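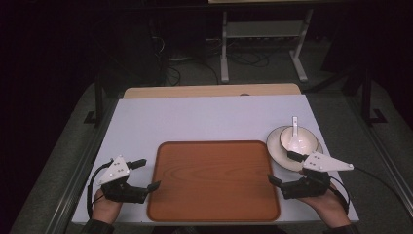 Rumholm opens its tray-laying sessions for July bookings

May 2020

Hello from all of us at Rumholm! I'm Triin Venckus, I run the tableware side of things, and I'm very happy to say that bookings are now open for our July tray-laying sessions. They'll be held online, with a box of things posted to your door, so all you need is a table and a bit of elbow room.

Now, I know what you're thinking. Who needs a session on laying a tray? Well, I thought the same until I spent a winter carrying soup upstairs to my mum, and got most of it on the carpet. A good tray makes such a difference (a rim helps enormously, and so does a spoon that doesn't go skating off at the first stair). We start with the tray empty and the plate, bowl and soup spoon off to the side, and we build from there.

The box comes with a large wood-grain tray in a warm orange-brown, a round white plate with a cream rim, a small white bowl and a white ceramic soup spoon. I've had the same set on my own table for months and I still like looking at it. I keep mine with the plate under the bowl and the spoon standing in it, ready to go across in one lift, but we'll try it several ways and you can argue with me!

Each course is 4 short sessions. We'll do soup for one, breakfast in bed, a tea tray for a visitor, and a last one where you bring whatever you've got in the cupboard and we make it fit. Groups are kept to 40 people and you're welcome to leave your camera off if the kitchen's a state.

The trays are supplied by Ramanauskas, who have set aside 2,000 of them for us, and the boxes will be packed at our Prallach store. When we put a little note out to our newsletter readers asking who might fancy it, 868 of you wrote back, which had me grinning all day.

Rūta Vanags will be teaching alongside me. She worked in hotel breakfasts for years and is far tidier than I am. "I want people to have a go with one bowl and one spoon first," Rūta says. "Once you're happy carrying that, add your toast, add your teapot, add the newspaper if you like. Just leave yourself somewhere to put your thumbs."

Bookings are through Listeo, where you'll find all the session times and the choice of a box with or without the tray, for those of you who already own a good one. Please put in your full delivery address, flat number and all, and let us know there if you'd like large-print notes in with your box.

Press enquiries: Triin Venckus, Rumholm. Sample boxes can be sent out to reviewers on request.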